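A petition is not a hearing 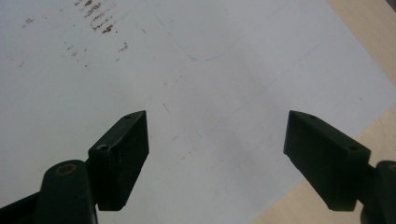

Two dark gripper fingers over a white surface.

The council in Murnis has a rule that any petition with enough signatures must be "received." In May it received one from tenants on the Niazi estate, who want the number 23 bus back in the evenings. The clerk read out the title, the chair said thank you, and the meeting moved on to parking fees. The whole thing took 2 minutes.

I was there with 60 other people, most of whom had come straight from work. Elaheh Mirzaei, who organized the petition, had prepared a speech. She was told that speaking slots had to be booked in advance, on a form that is kept at the front desk and not on the website.

I don't think the council broke any rules. The rules are the problem. A petition should come with the right to speak for five minutes and to get a written answer within a month. Jutar already does this, and its meetings still end before ten.

Councillor Ankica Vidmar told me afterward that longer meetings would put people off standing for office. I have some sympathy with that. Councillors are paid very little and many have children at home. But the tenants have children too, and they waited in a hallway for an hour and a half to hear a title read out.

Some on the estate now want to block the road outside the depot. I would rather they didn't – the drivers are not to blame for the timetable – but I understand why they are talking about it. The council could change the rule at its next meeting. It needs one motion and a simple majority, and I have written to my own councillor asking her to propose it.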